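Moved into a flat in July with one double socket in the front room. One. Behind the radiator. I have since become a person with opinions about electricity, and you're all going to hear them. 1/

The letting agent (Joteson, avoid) listed the place as "full of period features". The socket is the period feature. 2/

For three weeks my life was a rota. Lamp or laptop. Kettle or telly. I once missed the end of a film because Olumide Nwosu wanted toast. 3/

Asked Joteson about getting another socket put in. They said they'd "raise it with the landlord", and I've heard of people raising whole children in less time. 4/

Got a quote in the meantime. £120 to come and look at the wall. Looking only. Touching the wall is a separate conversation. 5/

So, extension leads. I'd always thought of them as a thing that came with a house, like spiders. There are reviews. There are FORUMS. One thread on flat plugs versus angled plugs has 3,171 replies and at least two friendships ended in it. 6/ 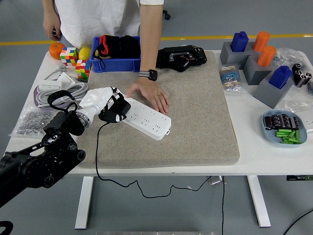

White power strip on a desk, ring and smartwatch optional. 7/

What I've learned so far. Look at the total rating on the lead, usually 13 amps in this country, and add up what you mean to run off it. A heater and a kettle on the same one is how you meet the fire brigade. 8/

Don't plug one into another. I know you do. I know it's behind the sofa and you've put a basket in front of it. 9/

If it's on a reel, unwind the whole thing before you run anything hungry off it. My dad never did this in his life and his reel smelt like a hot bus. 10/

Gaps between the sockets matter more than how many there are. I bought a six-way and can use three, as every charger I own is shaped like a brick. 11/

Yamila Huenchumán upstairs has the same flat as me but with FIVE double sockets. Same rent. I went up to borrow a whisk and had to sit down. 12/

She says the previous tenant had them put in and never told the agent. I've got 17 months left on the lease and I'm thinking about that man a lot. 13/

Update: Joteson have replied! The landlord "feels the current provision is adequate". The landlord lives in Portugal, where I assume he has sockets. 14/

Anyway the toaster's on, so the lamp's off, and I'm typing this in the dark. Olumide says it's cosy - Olumide has toast. 15/15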